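Bin picking, week whatever: the pushing thing worked

I promised in February that I'd write up the pushing experiment once I had numbers I believed. I have them now, so get a coffee, this one's a bit nerdy even for me.

Quick catch-up if you skipped the last few posts. The project is called Vastero (I didn't pick the name, I've stopped fighting it) and the goal is boring to say out loud: arm looks into a bin, arm picks a thing up, arm puts the thing in the other bin, repeat until there's nothing left. We train one network to score grasps from a depth picture plus a color picture, and it's pretty good when stuff is spread out. When stuff is piled up against a wall it's awful. The fingers need room on both sides of an object and the wall takes one side away.

So the idea, which I borrowed shamelessly from a paper the Dromivbridge folks put out, was to give the arm a second kind of move. If the best grasp score is low, don't grasp. Close the fingers, lower them next to the pile, and shove it a little toward open floor. Then look again.

My first version was terrible! It pushed all the time. I'd given it a small reward for "making the scene easier" and it figured out that it could collect that reward forever by nudging the same sponge back and forth like a cat. I watched this for most of a Wednesday before I admitted the reward was the problem and not the sponge.
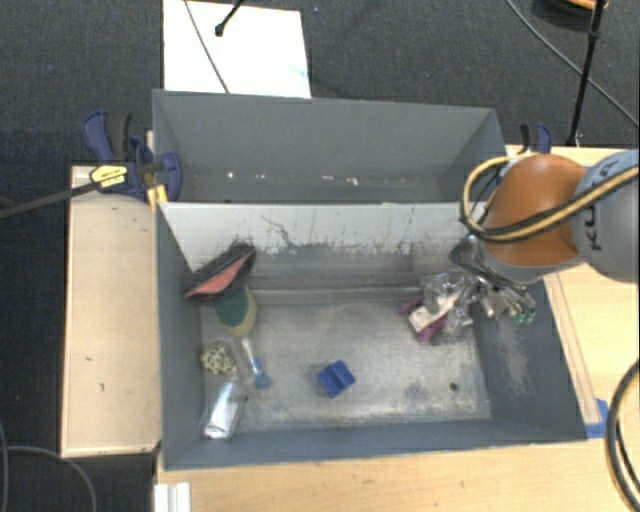

What fixed it was almost embarrassingly small. A push now earns nothing by itself. It only gets credit if a grasp succeeds within the next 2 actions, and then it shares the credit with that grasp. The nudging stopped practically overnight (well, after I'd retrained, which took longer than overnight, but you know what I mean).

For the test I ran 30 bins with grasping only and 30 with grasping plus pushing, same objects, dumped in from a tub so I couldn't cheat on the layout. That came to 617 attempts in total. The pushing version left fewer things behind along the walls and in the corners, and it got there with fewer failed grabs. It's slower per bin, though, and on easy bins it's just slower with no upside at all. I'd like to get that time back.

Two kinds of objects still beat me. Clear plastic is the big one, the depth sensor sees right through it or sees a bunch of sparkle, and then the network confidently goes for a spot where there's only floor. Floppy packaging is the other, because a push folds it up instead of moving it, and the model has no clue that can happen. I tried training with fake depth holes and it helped with the clear stuff a bit. Not enough to brag about.

Next up I'm going to try Tultetow, the simulator Văduva keeps nagging me to use, to make a pile of wall-hugging layouts without having to dump a tub by hand every time. My back would appreciate it. If anybody has soft objects working in there at a decent speed, please leave a comment and tell me your settings, I'll take anything.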